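Search questions, topics, people Go

Sourdough starter separating and smells like nail polish -- do I toss it?

Asked by Yu-ting Peng
Posted in Plimirley Kitchen Help, Bread & Baking

Ok so I have a starter going since April, got it from a neighbor, fed it every day like she said and it was great. Then work got busy and I stuck it in the fridge and forgot it. Took it out this morning. There's a layer of dark gray water on top and it smells like nail polish remover. No fuzz that I can see. No pink or orange.

Things I did already: poured off the water, stirred what was left, fed it with all purpose and tap water. Six hours and nothing. Couple tiny bubbles on the side of the jar, thats it.

Is it dead? I have people coming and promised bread. Would rather not start from scratch if theres anything in there to save. Also my kitchen is cold, the heat goes off during the day, not sure if that matters.

Jar is one of the tall Prallby ones with the clamp lid, I leave it unclamped.

3 answers

Answer from Wim Van Dijk

Not dead. The water is hooch, it's just alcohol and acid from a hungry starter. Nail polish smell is the same thing, it's starving. Pink or orange streaks or fuzz = trash, no arguing. Gray water is fine.

Six hours is nothing after a long time in the fridge. What I'd do --

Throw out almost all of it. Keep a spoonful, really just a spoonful. People keep too much and then feed it too little, so the new flour gets eaten right away and it's hungry again by lunch.

Clean jar. Old crust on the rim of the old one is where mold gets going.

100 grams flour, 100 grams water, stir, lid on loose. Use some whole wheat or rye if you have it, even a quarter of the flour. Wakes it up way faster than plain white.

Somewhere warm. Yes the cold kitchen matters, a lot. Oven with only the light on works, but put a note on the door. I have baked a starter. Twice.

Then do the same every 12 hours. Expect two or three days of looking like nothing. Day two mine always looks worse than day one, flat and runny, don't panic and don't dump it. When it doubles between feedings a couple times in a row you can bake with it.

If your tap water smells like a pool, leave it out in a bowl overnight or use filtered. Some towns its not an issue.

When are the people coming? If it's tomorrow just use yeast and call it bread.

Comment from Yu-ting Peng: Four days. So maybe? Found rye in the back of the cabinet, using that. Thank you!!

Comment from Wim Van Dijk: Four is tight but ok. Have a packet of yeast in the house anyway.

Answer from Kwok

just buy a new one. they mail them dried, cheap. not worth the flour imo

Answer from bread_in_irent

Agree with the first one mostly. Would add, weigh it. Don't do cups. A cup of starter that's full of air and a cup that's flat are two very different amounts and then your dough is soup and you blame the recipe. Any cheap scale.

Also don't bake a giant loaf the first time out with a weak starter. I do a small one, 400 grams flour, and I let it go way longer than the recipe says. In a cold house my first rise has gone all night and part of the morning. Look at the dough, not the clock. Should be puffy and jiggle when you shake the bowl, with some bubbles at the edge.

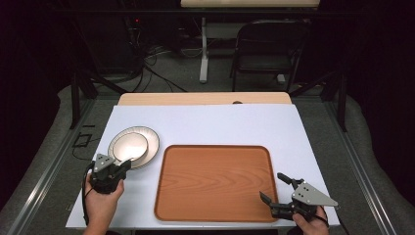
And if it comes out flat, slice it thin and toast it, put out olive oil and something salty and people will eat all of it. I've served some real bricks that way. Soup helps too.

For the fridge next time -- feed it, leave it out an hour or so, then put it in. Goes in with food so it lasts longer. Once a week is good, every two weeks is fine, I've gone over 100 days by accident and it came back, took most of a week though. Dry some as backup too. Smear it thin on parchment, let it go crisp, break it up, keep it in an envelope. Mine lives with the tea. Then you never have to ask this agian.

Comment from Yu-ting Peng: Update for anyone with the same problem. Day three and it doubled! Smells like yogurt now, no nail polish. Oven light plus rye did it. Going to do the small loaf and yeast is on standby lol

Comment from Wim Van Dijk: Good. Note on the oven door??

Comment from Yu-ting Peng: Note on the oven door.

Contact us | Copyright Plimirley Community Help | Back to top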